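The planner is not the clever bit

14 January 2020
By the Software Desk columnist
43 comments | 133 shares

I have spent most of my working life writing code that tells arms where to go, and I have a slightly grumpy opinion to share, so put the kettle on. I think we spend far too much of our time on motion planning and far too little on the dull code that decides what is worth picking up in the first place.

I know how that sounds coming from somebody who used to write planners for a living. My first proper job was on the planning side of Rokbridge, and I loved it. You give the thing a start and a goal, it wriggles a path through space, everybody claps. The trouble is that the goal has to come from somewhere. On a factory line it comes from a drawing. In a bedroom full of snacks it comes from perception, and perception is having a much worse day than you are.

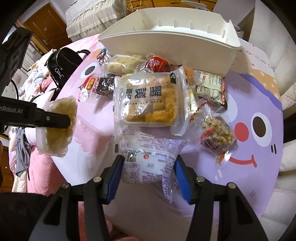

Rice crackers, fried strips and sweets, nearly all of it in clear wrapping, on a very busy blanket.

Try writing the rule that finds the edge of a clear bag. Go on! I tried for most of one April and all I got was a list of things that look like edges and aren't: creases, glare, the print on the label, the outline of a cartoon face on the bedding. The rice cracker is pale yellow and fairly flat, so you would think it was easy, but the wrapper is a different shape from the cracker and it's the wrapper you will touch first. Which one is the object? My segmenter at the time said the cracker. My gripper model wanted the wrapper. They were both right and the software fell over in the gap between them.

This is where I part company with a lot of people I respect. The usual answer is to collect more examples and train a bigger model, and fine, I do that too. Our own set for wrapped food, which we call Tadari, has 2,352 labelled grasps in it, and I would happily take ten times that. But when I sat down and read the failures one by one (1,063 of them, a miserable fortnight) hardly any were bad paths. The arm went exactly where it had been told to go. It had just been told something daft.

So what would I do instead? Boring things, mostly. I'd have the perception code say how sure it is, and I'd have the planner listen. At the moment, in nearly every stack I've been shown, the vision side works out a lovely spread of maybes and then throws it all away to hand over a single pose. It's like asking a friend for directions and having them shout "left!" without mentioning they've never been to the town. A planner that knew the pose was shaky could come in more slowly, or nudge the packet first, or go for one of its neighbours and come back when there's more room.

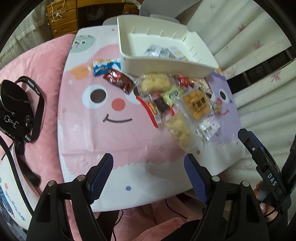 I'd also stop treating a pile as a collection of separate problems. Packets overlap. You pull the one underneath and the one on top goes for a ride, and now every pose you worked out a second ago is stale. Our old code on the Bachmann arm would plan the whole clear-up in one go, very pleased with itself, and by the third pick it was grabbing at places where things used to be. We changed it to look again after each pick. It was a tiny change, embarrassing really, and it did more for us than a year of shaving milliseconds off the path search.

People do push back on this. Looking again costs time, and somebody always has a chart about cycle time. I've seen the chart! On a packing line I'd probably agree with it. In a home I don't think anyone minds if the crisps take an extra second to get into the box – they mind if the bag is crushed, or if the thing grabs a fistful of blanket along with it.

And can we please have better tools for looking at this stuff? I want to scrub back to the moment of a bad grasp and see what the software believed, drawn over what the camera saw. The viewer that came with Clivetti nearly did it, if you didn't mind it crashing, and I still miss it. Most of what I have now is a log file and a sinking feeling. Give me a decent replay window and I'd fix more bugs in a week than I do in a month of staring at numbers.

I'm not asking anybody to bin their planner. Mine still runs every day and it's a good one. I'd just like the next clever person who joins a team to be pointed at the handover between seeing and moving, where there is loads to do and hardly anyone doing it.

Related
Why I stopped trusting my simulator
Depth cameras and shiny things: a long moan
Calibration is a chore, so do it first
Two arms, one clock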